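4.2 Grip on folded fabric

The two finger sets were compared on soft items, starting with knitwear folded flat on a bed. Each trial used a pair of hand-held grippers, one per hand, and the same wrist camera settings as in Section 3. Trials in which either gripper left the view for more than two seconds were dropped — this left 1083 of 3032.
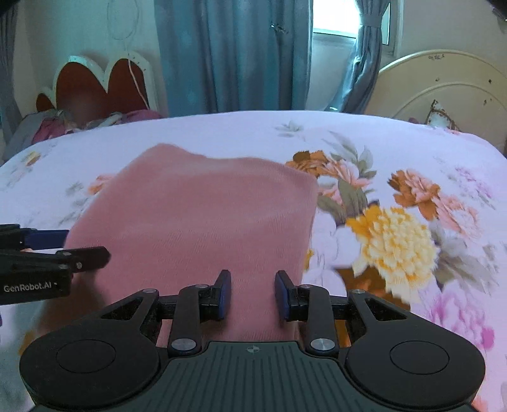
Figure 2. Hand-held grippers at a folded pink cloth on a printed bed sheet.

The Dellberg pads held a single layer more often than the Pallent pads, but tended to pick up the sheet as well when the approach was steep. Closing speed had little effect. Patterned bedding made the cloth edge harder to track — plain covers are treated in Section 4.3.

Related items
Kiss, L.: Pad wear in parallel grippers
Barasa, E.: Wrist cameras for household tasks
The Eltport fabric trials: method notes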